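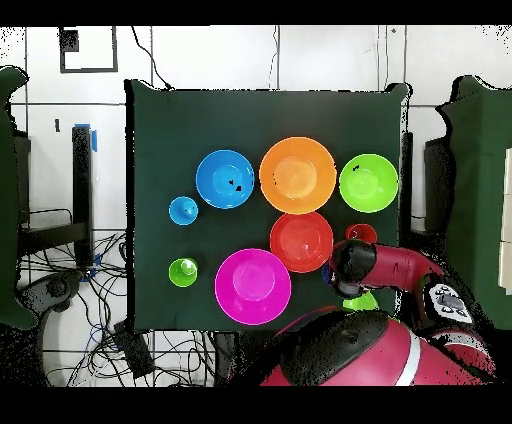 Game Night FAQ

I've been running the open game night at the Niswood for a few years now, and my inbox is mostly the same questions over and over (which is fine, I like email!). So I wrote the answers down. If yours is missing, write to me and I'll add it when I get a minute.

Do I have to know how to play anything?

Nope. If you can count and wait your turn, more or less, you're set. Somebody at every table will know the rules, and I float between tables for the first hour getting people started. I'd much rather teach you from scratch than watch you nod politely through a game you don't understand – I did that for a whole winter when I first moved to Chisholm, and I still couldn't tell you how you win that thing.

What time should I show up?

Doors open at 6:30 p.m. and games start at 7. If you walk in at 7:20, you'll probably be waiting for something to finish, but there's usually a short card game going near the coffee. We pack up at 10. Please don't start a four-hour train game at 9:15. You know who you are.

Can I come by myself?

Yes, please do! Plenty of people come solo. Tell me at the door and I'll find you a seat. The only games I can't slot a stranger into are the ones already underway, and even then I'll sit you next to a friendly table so you can heckle.

Can I bring my own games?

Love it when people do. Put your name inside the lid, and check before you leave that all the bits went home with you. We have a shoebox of orphaned dice and little wooden sheep that goes back years. If your game has a lot of loose pieces, sort them before you come. I've lost whole evenings to punching out cardboard and bagging cubes while five people stared at me,
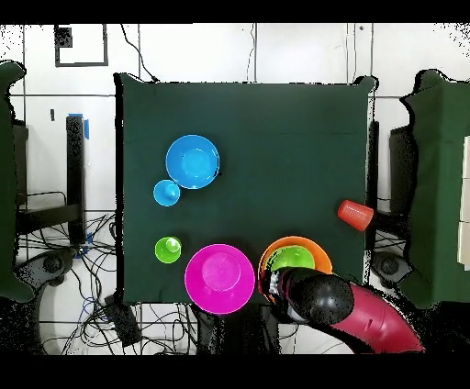

and by the time we were ready to play, two of them had wandered off to join another table. Same goes for expansions, by the way. Bring the base game first, and if everyone likes it, add the extra stuff next time.

What's Momine and why is everyone so loud about it?

Momine is our house game. It's a bluffing game with 2 decks, it takes half an hour, and it seems to turn quiet people into shouters. I bought our copy at a yard sale in Wanport with half the rule sheet missing, so we play by a mix of what was printed and what we argued our way into. The official Niswood ruling is that you can't pass twice in a row. I'm done discussing it.

Any tips for hosting one at home?

Start small. Four people and one game you know well will go better than ten people and a stack of boxes with the shrink-wrap still on. Feed everyone before you deal, and keep greasy chips away from the cards. Cover the table, too: dice are so much quieter on cloth, and cards are easier to pick up. I like a dark green one with a slightly fuzzy, felt-like feel.

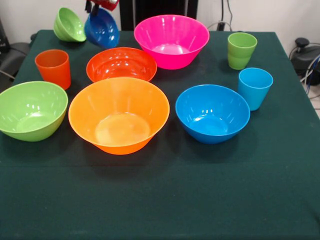

Teaching the rules is the part most new hosts rush. Say how you win first, then what you do on a turn, then leave the weird exceptions until they come up. Get the table ready before you start talking, with the green cloth on and hanging over the front like that, and a few bright plastic bowls set out so every kind of token has its own home. Then play one practice round with everybody's cards showing. It feels slow, I know, but you'll get it all back later.

Are kids welcome?

Kids who can sit through a game are welcome with a grown-up at the same table. After 9 it gets rowdy and the language slips. There's a shelf of shorter games by the window that work well for ages six and up.

How do I hear about schedule changes?

Get on the mailing list. There are more than 368 of you on it, and I send one note a month plus a panicky one if it snows. We skip August and start again in September.

What if somebody at my table is a sore loser?

Come find me and I'll handle it quietly. Most of the time a snack and a different game will do it. I asked a couple of regulars what they do, too.

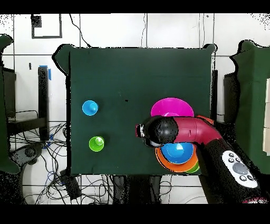

Davina Gourlay says she switches the table to a cooperative game, so at least everyone is sore at the same deck of cards. Nighat Qureshi told me she just offers a rematch and goes easy on them, which explains a few of my wins last spring.

Does it cost anything?

It's $2 at the door, cash if you have it, and that goes toward the room and the coffee. First visit is free. Bring a snack to share if you feel like it, and label anything with nuts in it.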